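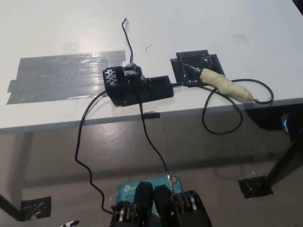 Gripper at the router box, cables still hanging off the front edge of the table

Lists > Seltstead Robotics > teleop-and-teaching > Thread: Remote control or hand guiding for cable work?

From: Rania Boutros
To: teleop-and-teaching
Re: Remote control or hand guiding for cable work?

Kaisu Nurmi wrote:

> We have 40 demos of the pick-up task done by hand guiding, and the
> policy still comes in crooked half the time. Before I record more,
> has anyone at Farnstead tried the same thing by remote control?
> I don't mind doing it all over again, I just don't want to do it
> over three times. Also, do you clear the cables away first?

Hi Kaisu, hi all,

Yes, we have, and I'm so glad you asked, because I've been wanting to talk about this all month! We started with hand guiding too. It's lovely for getting a feel for the arm, and I'd still use it to teach anyone their first task (my nephew had it stacking cups in ten minutes). But for picking up a box we got much steadier data by remote control. When I'm pushing the arm around, my own hands and sleeves end up in the camera view, and I think the policy was learning my sleeves.

With the remote rig I make myself drive from the camera picture only. No peeking at the real table. If I can't see the gap between the fingers on the screen, the robot can't either, and I back off and come in again. It felt awful for the first day and then it clicked — now I like it better.

On the crooked approach: I'd look at your speed just before the grasp. Mine was all over the place. I now open the fingers a little wider than the box seems to need, stop, and only then move in. Keep the stop short or you'll teach it to wait forever (ask me how I know).

As for cables, we leave them. Ours loop over the front edge and hang down in view, and I want the thing to cope with that. We move them between takes so they don't always hang the same way. A shiny box or a glossy floor is worth having in there too.

We're at 3000 takes across all tasks on Hourani, our older arm, and 2000 on Stavau. You won't need anything like that for one box! I'd record nine good ones by remote, train on those alone, and see if the approach straightens out before you do more. Please post what you get, even if it's ugly. I'd love to see the bad ones.

I can share my controller settings if that would help. The dead zone took me ages to get right.

Rania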